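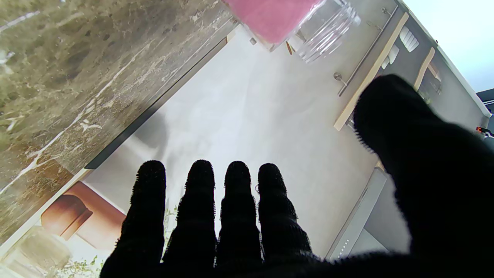
Kitchen Bench Tips for Student Robotics Teams: Refill Pouches and Small Bottles

Reading time: 2 minutes

September 28, 2021

The following guidance is issued to teams preparing for the Household Tasks round of the Nerkilell Schools Robotics Competition. It applies equally to clubs that practise the refill task outside the competition. Teams are expected to have completed the Preveck safety module before working at the kitchen bench.

Preparing the bench

Wipe the countertop with a damp cloth and dry it fully before the arms are powered on. Polished stone shows glare under ceiling lights, and teams that rely on colour detection should check their settings under the lighting to be used in the round. Cloths and jars should be kept at the back of the bench, beyond the reach of the hands.

Fabric gloves on the grippers should be inspected at the start of each session. A little fraying along the fingers is acceptable. Gloves that have become slick with soap must be changed, washed in plain water and dried flat overnight. Fabric softener must not be used.

Handling the pouch

A soft pouch changes shape as it empties, and a grip that holds well at the beginning may fail halfway through the pour. Students should practise first with a pouch filled with water and closed tightly. One hand should support the body of the pouch while the other takes hold of the cap.

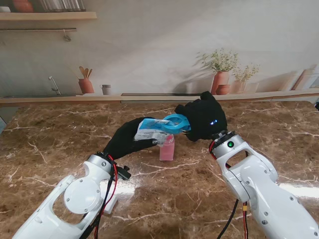
The supporting hand should close slowly and stop as soon as the pouch no longer slips. Squeezing harder will force liquid into the spout, and the first turn of the cap will then release it over the bench. Teams with trouble at this stage are advised to lower the wrist speed before altering the grip.

Pouring and cleaning up

Stand the bottle upright and mark its place with a small piece of painter's tape. The pour should be made in 2 stages, with a pause for the liquid to settle. A narrow neck calls for a slower tilt.

Spilled soap is best lifted with a dry cloth first and a damp one afterward. Adding water too early produces foam, which travels under the arm bases and is difficult to remove. Cables are to be wiped only when the power is off.

Practice records

Each team should keep a written log of its attempts, including those that were stopped early. Logs of over 144 attempts may be submitted in a single binder. Bench bookings for October are made through the Fairclough workshop office, and sessions end 9 minutes before the hour to allow for cleaning.

Related items

Caring for Fabric Gripper Gloves
Serivby Junior Challenge: Table Setting Rules
Labelling Jars and Bottles for Practice Sessions
Removing Soap Residue from Stone Counters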